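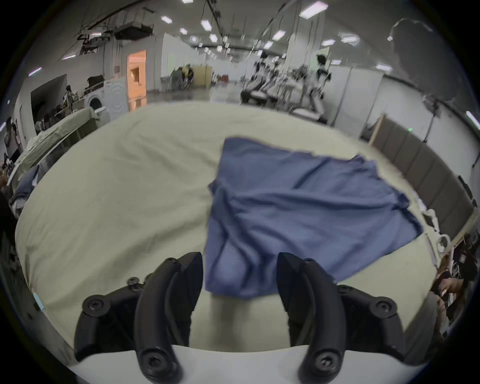 ## Kapitel 4: Warum Stoff fällt, wie er fällt

Als ich mit dem Nähen anfing, dachte ich, ein Stoff sei vor allem eine Farbe. Ich stand im Laden, griff nach dem schönsten Ballen und wunderte mich zu Hause, warum aus dem luftigen Sommerrock eine Art Lampenschirm geworden war. Dabei hätte ein Tisch gereicht! Man legt das Tuch hin und schaut, was es von allein tut. Das blaue hier wirft weiche Falten, es staut sich links und unten, und die Oberkante bleibt trotzdem ziemlich gerade. Genau um solche Beobachtungen geht es in diesem Kapitel, und das Wort dafür heißt Fall.

Mit Fall meine ich die Art, wie sich ein Gewebe unter seinem eigenen Gewicht biegt. Drei Dinge spielen hinein: das Gewicht pro Fläche, die Steifigkeit der Fäden und die Bindung, also wie Kette und Schuss einander kreuzen. Leinwandbindung hat die meisten Kreuzungspunkte und wirkt bei gleichem Garn deshalb oft etwas störrischer. Köper und Satin lassen den Fäden mehr Luft, sie rutschen aneinander vorbei, und schon schmiegt sich das Ganze um die Tischkante (oder um die Hüfte, je nachdem, was Sie vorhaben).

Meine frühere Kollegin Mahtab Mazandarani ließ ihre Klassen in der ersten Stunde nie nähen. Sie verteilte Quadrate von 20 Zentimetern Kantenlänge, und alle mussten sie über die Faust hängen, erst im Fadenlauf, dann diagonal. Das Gemurmel im Raum, wenn dasselbe Stück Baumwolle plötzlich viel weicher hing — ich höre es noch!
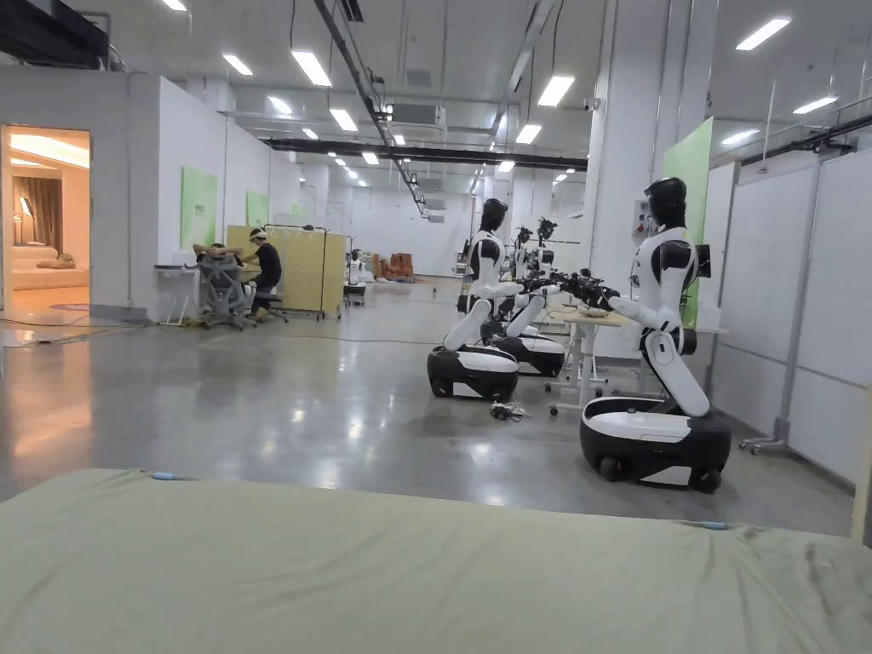 Diagonal heißt in der Fachsprache schräg zum Fadenlauf, und dort ist ein Gewebe am nachgiebigsten. Zieht man längs oder quer, halten die Fäden selbst dagegen. Zieht man schräg, verschieben sich die kleinen Karos zu Rauten, und der Stoff dehnt sich, obwohl kein einziger Faden elastisch ist. Ein Rock im Schrägschnitt sollte darum über Nacht aushängen, bevor der Saum abgesteckt wird. Ich habe das einmal ausgelassen und trug dann einen Rock mit Zipfeln, die ich tapfer als Absicht verkauft habe.

**Was Sie für dieses Kapitel brauchen**

- Reste von mindestens vier Geweben, vorgewaschen
- ein Lineal von 60 Zentimetern, gern länger
- Stecknadeln und Schneiderkreide
- ein Heft für die Stoffproben

Kleben Sie jede Probe ein und notieren Sie daneben Faser, Bindung und Ihren ersten Eindruck, ruhig mit albernen Wörtern. In meinem Heft steht bei einem Wollköper »wie nasser Hund, aber elegant«, und ich weiß bis heute genau, wie er sich anfühlt. Im nächsten Abschnitt messen wir dann die Biegelänge, dafür genügen das Lineal und eine Tischkante.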